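Filed under: Work, Machines, Small Town Life
6 min read

I've been meaning to write about the changes at work since December, and every time I sat down to do it I ended up making tea and reading about seed catalogs instead. So forgive me if this wanders a bit.

Most of you know I've been at Vurneo for a long stretch now, packing sample kits for toy and craft stores. For years that meant a long bench, a radio, and a row of us putting small things into bigger things. Hanyu Tian sat on my left, Archana Solanki on my right, and between us we could get through a pallet before lunch if the tape guns behaved (they did not always behave).

Then the company decided that some of the picking would go to robot arms. There was a meeting with slides and there were bagels, and I remember thinking the bagels were a bad sign.

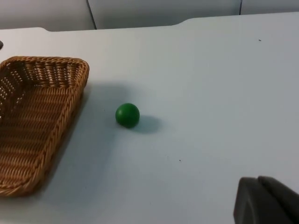 What I hadn't expected was how much of the early work would land on us. I had pictured a crate arriving, somebody from head office plugging it in, and the rest of us standing there with our coats on. Instead Mohit Bhardwaj, who runs our floor, asked which of us would like to learn to set up the tasks, and Archana had her hand up before he'd finished the sentence! I put mine up too, mostly so she wouldn't have to go alone.

The training took 10 days. We learned to start a run, stop a run, write down what went wrong and, my favorite, put everything back and start over. I'm good at putting things back. My mother would be amazed to hear that I get paid for it.

It is slow, patient work, and quieter than the bench ever was. I miss the radio more than I thought I would. We tried having it on, but Zixuan Feng was trying to listen to the motors, so we turned it down, and then down again, and after a while it just stayed off.
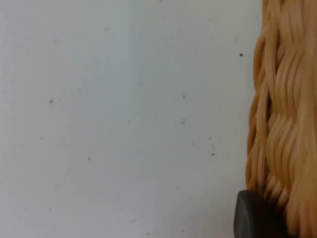
Hanyu didn't want any part of it, and I'd like to be fair to her here. She liked the bench. She was fast, faster than any of us, and she was proud of it, and then the thing she was proud of mattered less. She moved over to the returns desk, where she says the chairs are better, and we still eat lunch together. But there were 20 of us on packing when I started and there are 8 now. The others went to shipping or retired or found something across town, and I don't think a blog post from me can make that number feel like anything other than what it is.

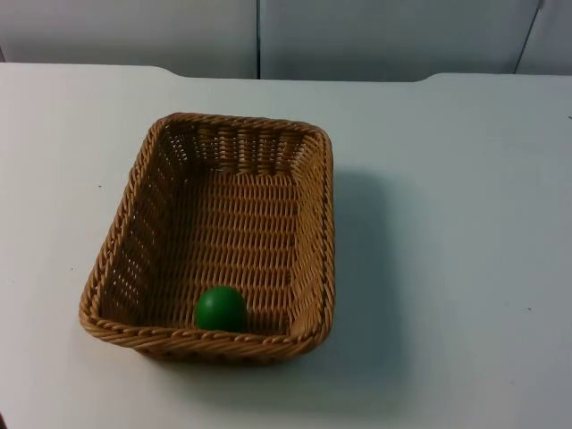 My hands have changed their habits too, which is a funny thing to notice at my age. I used to pack without looking, chatting the whole time, and now I look at everything. I'll see a green ball sitting in a wicker basket and catch myself thinking about how near it is to the front side, and whether it would be easier to reach in the middle. I did the same with the lemons in my own kitchen last week. Kiran asked what on earth I was doing and I had no good answer for him.

Archana has taken to it best of all. She keeps a notebook with her own names for the different kinds of mistakes, and Zixuan has started using them in his reports, so somewhere up at head office there are people reading the words "shy grab" and "grandma drop" with perfectly straight faces. She got a small raise out of it as well. I got a smaller one, and I'm not complaining (much).
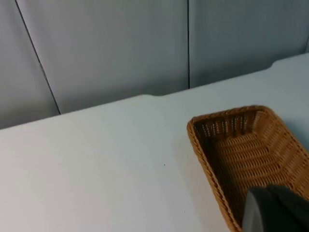

Mohit says there may be a second station later in the year, and that he'd want the two of us to teach whoever comes to it. I've said yes. I've also asked that the training be a bit longer for the next group, with more time at the start for people to stand near the arm and get used to it, and for the first few runs to be allowed to go badly. He wrote that down, and he does generally do the things he writes down.

I still have my old tape gun, by the way. It's in my locker with a strip of masking tape on the handle and my initials on it, and Hanyu has asked twice if she can have it for returns. I expect I'll give it to her.

14 comments
Share this post (8 shares)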